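Tremenari cell

The Tremenari cell is a two-arm robotic sorting bench built at the Curkham shared workshop by Kacper Kubiak and Wiesława Brzozowska. It is used for work on bimanual manipulation, chiefly the sorting of toy building bricks by color. The name is taken from the workshop room in which the first version stood.

Construction

The cell consists of a white tabletop inside an open structure of aluminum extrusion. Both arms are bolted to black mounting plates on a rail along the front edge, so that the rear of the table stays free for containers. A slotted metal grille runs below the rail. Small electronic modules and part of the wiring are placed close to the arm bases.

Panels with a printed contour pattern line the left, back and right sides. Kubiak chose a dense print in order to test color detection against a difficult background; an earlier version had plain gray walls. Wire mesh baskets are carried on the structure itself, one on the back crossbar and one held to the left post with cable ties.
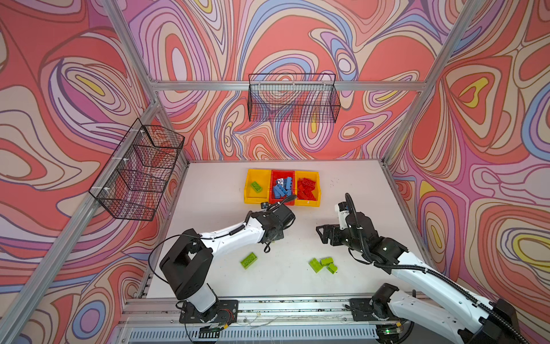 Tremenari cell with blue bricks in the middle bin and red bricks in the right bin. Green bricks remain on the table.

Arms and wiring

The arms are of the Mikov pattern, a design passed between hobby builders in several small revisions. Each has white links, black joint housings and a black gripper, with cable conduit led along the outside of the links. External routing was kept because it lets a damaged cable be replaced without opening a joint -- a repair the builders carried out 4 times in the first winter.

The two arms share one 60-amp supply but have separate motor controllers. A fault on one side therefore stops that arm only, and the other can be driven back to its rest position by hand control. Joint offsets are stored per arm and must be entered again after a gripper is changed.

Control software

Motion is handled by Quiroga, a planning program written by Brzozowska. It divides the table into a left zone, a right zone and a shared strip between them. An arm must hold a reservation on the shared strip before entering it. Reservations expire after eight seconds, a limit set low during early trials and never revised.

Either arm may serve any bin, subject to reach. Early releases assigned one bin to each arm and left the middle bin to whichever arm was idle, which caused long waits at the strip boundary.

Sorting task

The standard task uses three plastic bins in a row at the back of the table, a red one between two yellow ones. Bin color is independent of brick color, and the assignment is set in a short text file read at startup. Bricks may be spread singly or in clusters. Stacked bricks are treated as a separate case, as the upper brick hides part of the one beneath it.
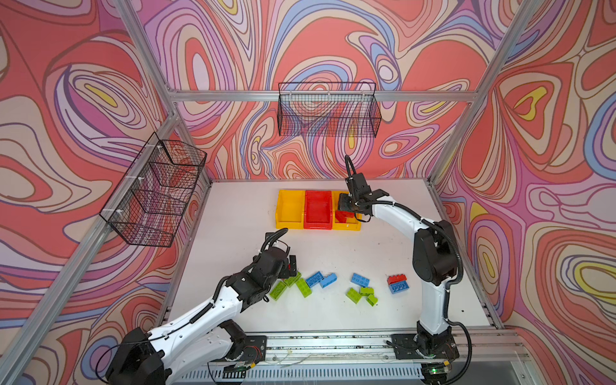 Right gripper lowered toward a red brick in the right bin, with green, blue and red bricks on the table.

Later changes

In November the builders began a second rail with slotted mounting holes, intended to let the arm spacing be adjusted. The mounting plates were to be carried over unchanged.

See also

Curkham shared workshop
Mikov arm
Quiroga (software)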